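Two Grippers, One Cube, One Plate
Project report, Robotics Lab course, October
Roos Vanhove and Harsh Chaturvedi
Supervisor: Wim Verstraete

We wanted to know which camera a simple arm controller should look through when it has to pick up a block: one that stands beside the table, or one that looks down on the work. Along the way we also got to compare two grippers, and that turned into the most fun part of the whole project! Everything ran in simulation, with the same cube and the same plate in every run.

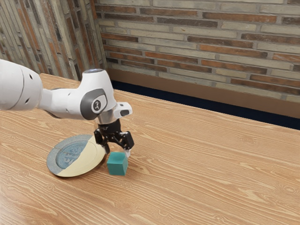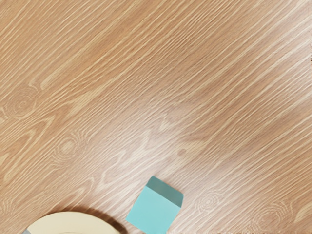 Figure 1. The cube in both camera views. The first view takes in the arm and the whole plate, the second looks down on the cube and only the upper part of the round object next to it.

Setup

The controller is a small network that gets one picture per step and gives back a hand movement plus an open or close signal. We trained it on demonstrations that Harsh and I drove by hand with a gamepad (my thumbs have still not forgiven me). After throwing out the ones where we had clearly lost our way, 570 were left. We split our test runs over 4 setups: each of the two grippers with each of the two cameras. In total we did 1422 runs, most of them overnight on the lab computer that Henk Cuypers kindly let us hog.

The first gripper is the black one with two jointed fingers that you see in the side view. The second, which we called Hikwood after the folder it came in, has two flat jaws that slide straight toward each other.

What we saw

The side camera was better at the start of a run. It shows the arm and the cube together, so the controller moved to the right part of the table almost every time. Its weak spot is depth. From the side it is hard to tell whether the fingers are over the cube or a little behind it, and a lot of the misses were exactly that - a lovely smooth closing motion, right behind the block.

The top view was great for lining up. You get the angle of the cube straight away from its corners, and the wrist turned to match. But the cube can sit so low in the view that a bit of it falls outside, and then the controller started to wander. We moved the camera 6 times before we accepted that this was a real tradeoff.

As for the grippers, the jointed fingers were more forgiving. They open wide, so a small error at the start did less harm. The catch is the plate: with the cube this close to it, a spread finger ends up over the rim, and on the way down it can bump. Hikwood needs less room on that side but wants a much better approach angle.

Next steps

Cor Dierckx suggested feeding both views in at once, and we have a first version training now. We would also like to try more distance between cube and plate, and a plate in one plain color.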